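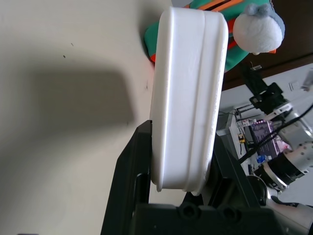
White plastic tray bows along the rim when stored on edge – fix or replace?

Asked in Storage and Organizing
Viewed 1187 times

I have 22 shallow white plastic trays that I use for sorting small parts and craft supplies. They are rectangular with rounded corners and a molded double lip. Since April I have been storing them on their long edge in an Elance shelf unit, packed side by side like books, to save space. Several now have a visible bow along the long side. Set on a flat table they rock from corner to corner, and two of them no longer nest with the rest.

The trays were sold under the Stavholm name. There is no recycling mark on the bottom that I can find, so I don't know what plastic it is. The shelf is in a spare room on an inside wall, no direct sun, but there is a heating register under the lowest shelf.

Questions:
1. Is the bow from the heat or from standing them on edge?
2. Can the trays be flattened again without cracking the rim?
3. If I keep storing them upright, should it be on the short edge instead?

I would like to keep the upright storage if possible. Stacked flat, the ones I need are always at the bottom.

Asked by Ashton Faulkner

2 comments
How tight are they packed? If they lean at all, that's your problem.
– They lean a little when I take a few out. The row is full otherwise. (Ashton Faulkner)

3 answers

Accepted answer – Kumaresan Pillai, November 6, 2019

Most likely both. Thin molded trays are usually polypropylene or polystyrene, and both will creep: under a small steady load they slowly take a new shape and keep it. Warmth speeds this up a lot. A register under the shelf is enough, well below any temperature where the plastic would feel soft.

The lip is the stiff part of the tray. When the tray stands straight up on its long edge, the load goes down through the lip and very little happens. When it leans, the flat bottom panel and the upper lip carry a bending load along the whole length, and that is the bow you are seeing. Check whether the bowed trays all came from the end of the row or from the lowest shelf. The answer tells you which cause matters more in your case.

To flatten:
Fill a tub with hot tap water, deep enough to cover the tray. Do not use boiling water.
Leave the tray in for ten minutes.
Put it upside down on a flat counter, rim down, and lay a board across the bottom.
Weight the board evenly. A few large books will do. Too much weight pushes the bottom panel in.
Leave it overnight.

Expect to get most of the bow out, not all. If the rim has white stress marks at the corners, skip that tray, it will probably split there. Try one of the worst ones first.

For storage, fit dividers every four or five trays so nothing can lean when the row is part empty. Wire file sorters work if the slots are wide enough. The long edge is fine with dividers. The short edge puts the tray higher and makes it easier to tip, so I would not change that. Move the bottom row up a shelf or put a deflector on the register.

Was this helpful? Yes (22) No (1)

Comment from Ashton Faulkner: The worst ones were all on the lowest shelf. Did one tray with the hot water method and it sits flat except at one corner. Will order dividers.

Comment: With hard water, wipe the tray before you weight it or you get spots.

Answer 2

I had the same thing with Lakia trays in a closet. I just rotated them every month so the bow went back the other way. Took a while. Some are still not great but they hold stuff fine. Drawer runners would be better if you have the depth, then each tray slides out by its lip and you don't stack anything. Measure the lip first, mine was too narrow for the runners I bought and they fell through.

Was this helpful? Yes (6) No (2)

Answer 3

Get metal ones

Was this helpful? Yes (1) No (9)

Comment: Metal trays are heavier and the cheap ones have sharp rims. Doesn't answer the question.

Related questions
Shelf liner for Amin wire shelving, which thickness?
Removing label glue from white plastic without scratching
Drawer runners for shallow trays – minimum lip width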